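# Shopping With Full Hands: Trolleys, Shelves and Small Packets

Group report by Agustina Riquelme, Hưng Vũ and Ermelinda Simões

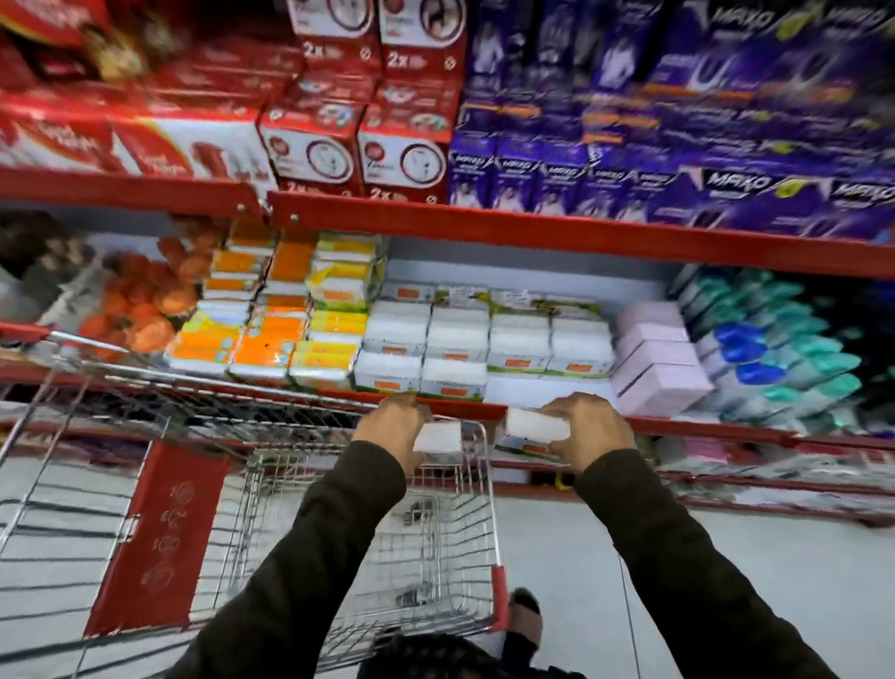 *Figure 1. Both hands on the trolley rail, a white packet in each, beside the red and purple boxes.*

Our project began with a grumble of Hưng's – why do shoppers cling to little things when there's a perfectly good trolley right in front of them? We chose the Tavares supermarket for our observations, and over 11 visits in June we wandered its aisles with our notebooks, feeling rather conspicuous to begin with!

We wrote down 200 short observations, mostly near the shelves with bright packaging, and then talked to 30 shoppers who were kind enough to stop. Many told us they hold on to a packet while they're still making up their minds, and we recognised the habit in ourselves straight away (Ermelinda especially, who is a great reader of labels).

Our warmest thanks go to Rosário Bettencourt for reading 2 drafts. The interview questions are in Appendix A.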